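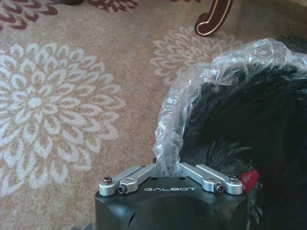

Jaltenent is hiring packers for its Urkska packing room.

We pack small household goods for mail order. Most items go out in clear plastic bags, and most of the job is bagging: open the bag, put the item in, press out the air, twist the neck, and close it. Bags that are torn or badly creased get set aside and used for padding.

**What you'll do**

- Bag and label items at a standing bench
- Check each item against the order slip before closing the bag
- Refill the bag and label stations at the start of the shift
- Sort waste plastic from paper and cardboard
- Sweep your area before you leave

The room ships up to 4,000 bags in a full week. New packers start on the Buna line, where the orders are small, and move to the Evangelista line after training.

**What we need**

You must be 18 or over and able to stand for most of a shift. Packing experience helps but isn't required. Good hands matter more — thin plastic is slippery and you'll be handling it all day. Gloves are supplied if you want them.

**Hours and training**

There are 15 openings, day and evening. Training is paid and lasts four shifts. The people we hired in February are still on the same schedule, so shift swaps are possible once you're trained.

**To apply**

Write to Erlinda Rivera, Jaltenent, Room 148, or leave a note at the front desk. Include your phone number and the shifts you can work. Applications close May 28, 2022.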